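2023-09-09 - for immediate release

# Hutow's repair library is moving to Clavudbridge, and it's bringing the good tables

Well, we did it. After 2 years of squeezing into the back half of the old Nemora shoe shop, the Hutow Mending Library has the keys to a proper home on the main street in Clavudbridge, and I'm thrilled to be the one writing to tell you (I also lost the coin toss for who paints the loo).

If you haven't come across us, we lend out the tools for fixing clothes, bags and household bits, and we sit with you while you learn to use them. Darning mushrooms, leather punches, a couple of overlockers with strong opinions about thread. You join for a year, you borrow what you need, and you bring it back with the needles still in the packet, please. Last year our members fixed 1,748 things between them. Jumpers came first by a mile, then school bags, then zips of every kind.

The new place opens to everyone in November. It has a ramp at the front door, a sink that drains, and 30 seats, so we can finally run a beginners' night and a quilting night in the same week without stacking chairs in the hallway. There's a window bench for people who just want to sew on a button and go, and a quieter room at the back for anyone learning the machines. We've kept the colours light and the tables bare wood because it's so much easier to find a dropped pin! 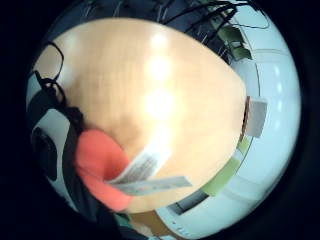
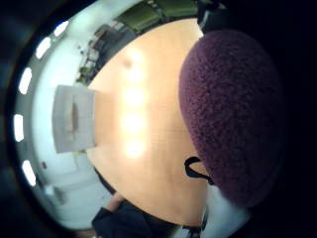

Oei, our longest-standing member, wanted to know whether the hand-sewing mornings would survive the move, as a room full of machines is no place to hear yourself think. They will, and they're getting longer. Oei also asked for softer chairs, and we're working on it - cushions have been started, at least.

Now for the practical part. Membership stays at the same price, and your current card will work at the new counter, so there's no need to rejoin. Anything you have on loan can come back to either address until the end of the changeover. Past that, the Nemora shop will be locked and the letterbox there is far too small for an overlocker (someone did try).

We'll run 4 free taster sessions in the opening week. They cover darning a sock, replacing a zip, patching the knee of a pair of jeans and shortening a hem by hand. Bring your own sock if you can. Kids are welcome at the darning and patching ones with a grown-up beside them, and we've got left-handed scissors in both sizes.

We're also after donations, and I'll be specific, having once been given eleven bags of curtain hooks. What we'd love is wool in any colour, good cotton offcuts bigger than a tea towel, metal zips, and working irons with a safe cord. We can't take foam, feather pillows or anything that's been stored in a damp garage. Drop things at the Nemora shop during normal hours and somebody will put the kettle on for you.

Local papers and radio are very welcome to come through before we open. The paint's mostly dry and the kettle was the first thing we unpacked. Just leave a message at the Hutow desk with a day that suits and we'll ring you back, usually in the afternoon once the morning group has packed up.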